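**Two arms, one table: the Ifans build**

By four in the afternoon the shed at Flerkadwood smells of warm plastic and instant coffee, and Sombat Saengthong is swearing softly at a cable tie. He shares the place with a furniture restorer, a bloke who rebuilds outboard motors and, in the back corner under the good lights, Waltraud Fröhlich. The pair of them have been building Ifans since May. Two arms, evenings mostly. Weekends when the outboard fella isn't running anything.

Budget was 400 dollars a side. That lasted until the motors. Saengthong won't say what the total is now, Fröhlich will, and does, over his objections -- nearly double.

The fingers came out of a printer at home. Blue, because there was a roll of blue left over from her nephew's school project. They taper to a point and they're full of windows, like a little ladder, so the whole finger can bend and wrap a bit when it meets something. First lot were too stiff. Second lot snapped at the root. These are version four and he reckons they'll see out the year.

"A solid finger just shoves things," Fröhlich says. "You want it to give up a little."

She was a dental technician in Biltinau for most of her working life and she files everything. Every edge. The mounting blocks got three goes with the fine paper before she'd let him bolt them on.

The job they've set themselves is dull on purpose. Clear a table. Paper cups and a drink can, nothing fancy, two arms working from opposite sides without clobbering each other. The cups are the hard part, says Saengthong. Squeeze a can too much and it doesnt care, do the same to a paper cup and you've got a mess. So the right arm has been given the can to start with, and the cups go up the back where both sides have to think about reach. 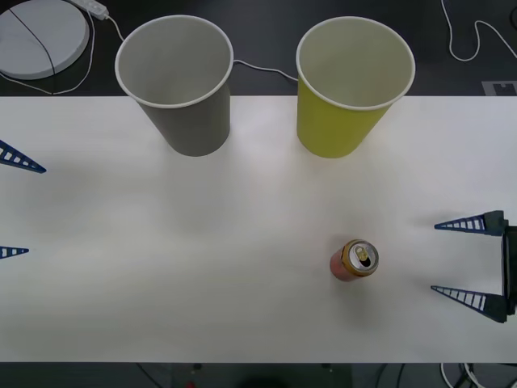 ## What it runs on

Software is a thing called Verov, which Saengthong wrote and which he describes as "mostly if statements and regret". It lives on a second-hand laptop with no battery. Each arm gets its own loop and there's a third bit that decides who has right of way, written over one long night, rewritten twice since.

Grip force was the next headache. They settled on 190 as the ceiling -- not grams, not anything really, just a number in the code that Fröhlich found by closing the fingers on her own thumb. She's kept the notebook. Pages of it, all in pencil, with the bad values crossed out so hard the paper's torn.

Next is a wrist that turns properly, then teh wiring, which both of them admit has been left too long. Saengthong wants it all in one loom. Fröhlich wants it in two so you can pull one arm off the bench and still run the other. They were still going at it when I left, and the kettle was on again.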